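Every August the Stevcombe library puts out its language CDs for toddlers, and every August I grumble.
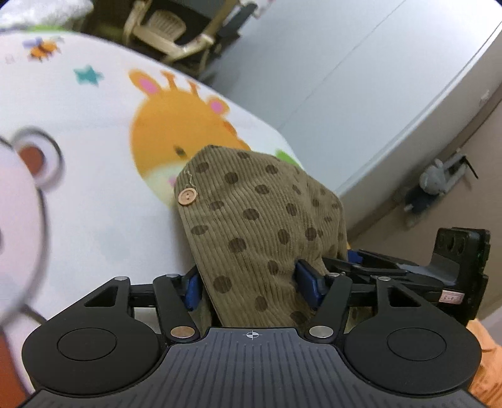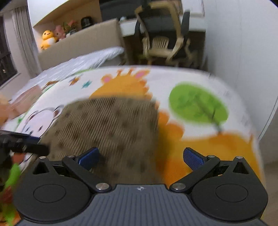
A two-year-old doesn't need a syllabus. The Gilmartin set promises 2,000 words in Spanish, sung, with a workbook. Ita Carroll at the Lutville branch swears by it, but her kids are in college. I'd start with whatever is lying around the bedroom. A brown corduroy cloth will get you "soft," "brown" and an argument, in either language, before the first chorus is over.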